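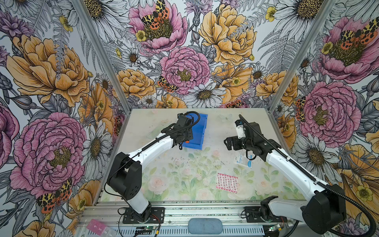

The two-arm cell at Lidport, with the parts crate and a mask packet on the table.

Visit to the Lidport teaching hall, 6th October

Eleven of us went over from Alstead for the open afternoon. The hall has 4 cells, and each one is used for recording tasks by remote control. An operator holds a pair of handles, the arms copy the movement, and every run is saved with the joint positions and the video. The group has stored 3,318 runs since April and wants another 2,000 before it trains again.

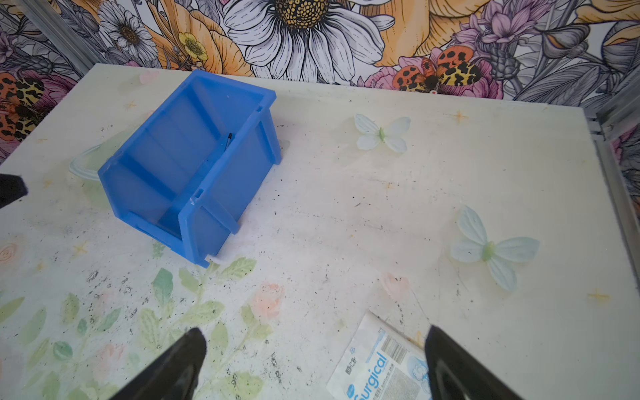 Most of our questions were about what makes a run worth keeping. The operators throw out any run where they hesitate for long, and they vary the starting layout between runs. The wrist view is what they rely on for this. With a finger over the edge of the mask packet and the blue bin lying on its side, an operator can judge the approach much better than from the fixed camera. Thin packaging is slow work – a finger set too high slides over it, and one set too low presses into the table.

The handles come from Postma and are lighter than the ones we use. Two of our group tried them in the second cell. Both closed the gripper too early on the first few tries, which the operators said is common with new people.

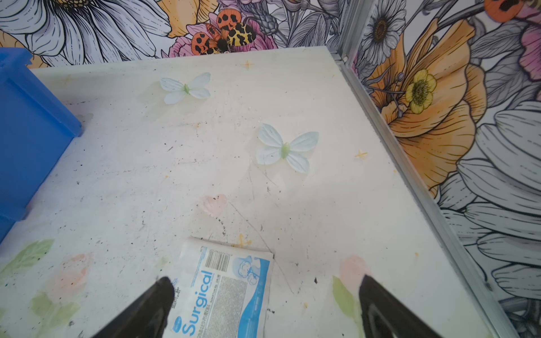
We also asked about guiding the arms by hand. Lidport does this for simple reaching moves, but a person standing at the table blocks the fixed camera, so two-arm tasks are all done from the handles. Labeling is done in Haditz, one run at a time, usually the next morning.

Parking is behind the building. The return visit to Alstead has not been scheduled yet.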